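Project report, group 4: stock fingers or open fingers for small fasteners?
Burgi Ortner, Wendelin Frei
Advisor: Theresia Mayrhofer
14/08/2025

## 1. What we were asked to find out

The lab has two sets of parallel gripper fingers for the tabletop arms. The stock set is closed and boxy. The other set, which the lab calls Flimina, is wedge-shaped with cutouts and is supposed to bend a little around whatever it holds. Domenica Widmer's group reported in July that the Flimina fingers were "clearly better" on small metal parts. We were asked to repeat that work and say whether we agree.

We partly agree. We don't think "clearly" is earned.

## 2. Setup

Both arms stand at the front of the table and share the same tray. All commands go through Hakitz, the lab's controller software, and we left its speed and force settings where the earlier group had them. An operator drove each arm by hand from the leader station. The task was to take one fastener off the tabletop and release it over the tray. A drop outside the tray counted as a miss, even if the part was held well up to that point.

We should say early that this is a test of fingers *and* of people. Wendelin had driven the arms for a whole semester and Burgi had not. We swapped seats after every block, but two operators is still two operators.

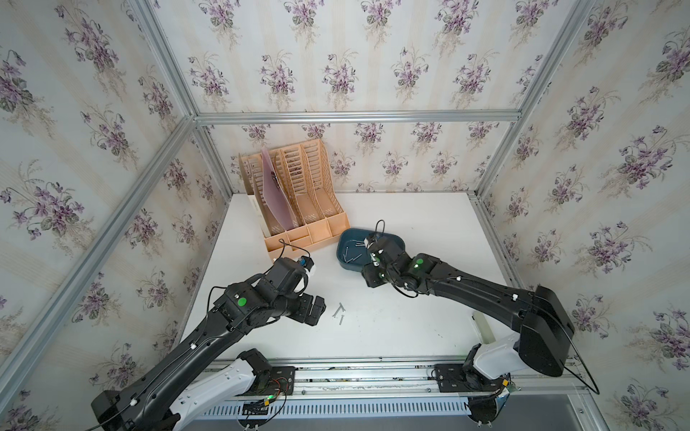 The earlier group did not swap seats. Their notes have one person on the stock fingers the whole time and another on Flimina, and we can't see how they would separate the two effects. We asked, and the answer was that both people were "about equally good" -- nobody had measured it.

## 3. Results

We logged 1075 attempts with each finger set.

| Finger set | Attempts | Successful |
|---|---|---|
| Stock | 1075 | 478 |
| Flimina | 1075 | 743 |

That is a real gap and we are not going to argue it away. What bothers us is where it comes from. When we went back through the failed stock attempts, a lot of them were the same failure: the part lay flat, the thick fingertips touched the table first, and the fastener was pushed along. Thin tips fix that. Bending has nothing to do with it, and bending is what the Flimina fingers are being praised for.

Grouped parts were bad for both sets. With several screws close together the operator often closed on two at once, and the finger shape didn't seem to matter much. We did not log spacing, which was a mistake. Anyone repeating this should.

## 4. The wrist cameras

The wrist view was meant to help with the last bit of the approach. We both used it less than we expected. It shows the fingertips and the table together, which is useful, but bright metal on a white top gives highlights that hide which end of a screw is the head. We ended up looking straight at the table most of the time.

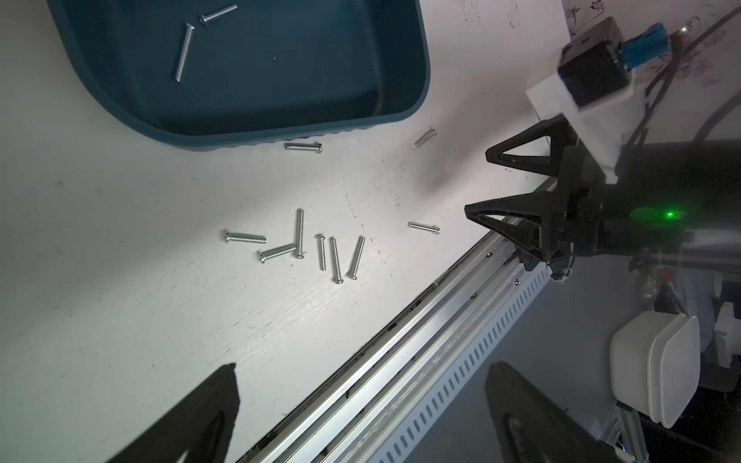 *Figure 2. Wrist camera view with screws on the tabletop and in the tray; the other arm's gripper is at right.*

Notburga Bühler suggested a darker mat. We think she is probably right, but we ran out of lab time -- so for now it's a guess.

## 5. What we would and wouldn't claim

- The Flimina fingers did better on this task, on this table, with us driving.
- We would not claim the soft shape is the reason. A stiff finger with an equally thin tip has to be tried first.
- We would not carry the result over to automatic control. A person corrects a bad approach without noticing, and a script won't.

Fankhauser has offered to print the stiff thin version. If the next group takes it on, our log sheets are in the project folder under Garkanora, including the blocks we threw out when the wrong settings file was loaded.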